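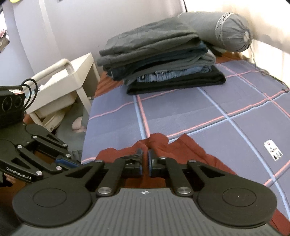 *Lavender plaid blanket over a rust-orange sheet.*

# Bedding and Blanket Care: Common Questions

These are the questions we get most often at Droria about plaid blankets and colored sheets. If yours isn't covered, write to the shop and include your order number.

## Washing

**Can I wash the blanket and the sheet together?**

Not for the first few washes. Rust, orange and red sheets can release dye when new, and a pale purple blanket will pick it up. Wash the sheet alone in cold water three times. After that, a mixed cold load is fine.

**Where do I find the washing instructions?**

On the small white label. Follow the symbols printed there if they differ from anything on this page. Some older Nonov blankets have a second label with the fiber content only.

**How much detergent should I use?**

Half of what the bottle says for a full load. Extra soap stays in the fabric and makes it feel stiff.

**Can I use the dryer?**

Yes, on low. Take the blanket out after 20 minutes, shake it, turn it over and put it back in. Sheets can go through a normal low cycle.

**My blanket came out of the wash with crooked lines. Is it ruined?**

Usually not. Lay it on the bed while it is still damp and pull gently on opposite corners until the plaid squares up. Leave it flat until dry.

## Making the bed

**Which way should the plaid run?**

Line up one stripe with the foot of the bed and the rest will follow. Our Ultik plaids look the same in both directions, so there is no top or bottom.

**Does the blanket need to be tucked in?**

No. The queen size hangs over evenly on both sides of a standard mattress. On a mattress with a thick topper, you may want the king.

**How do I keep the sheet from bunching up?**

Check the size first. A sheet that is too large will gather near the edges no matter how it is tucked. Sheet clips help with slippery mattress covers.

## Folding and storage

**Is it OK to fold laundry on top of the blanket?**

Yes, if the clothes are fully dry. Keep new dark jeans off it, and close any zippers so they don't catch the weave.

**How should I store the blanket in summer?**

Wash it, dry it completely and fold it loosely. A cotton bag is better than plastic. We pack ours away in April.

**Can I return a blanket I have already washed?**

Only if there is a fault in the weave or the stitching. Unwashed blankets can be returned with the label attached.

*Page updated December 20, 2022*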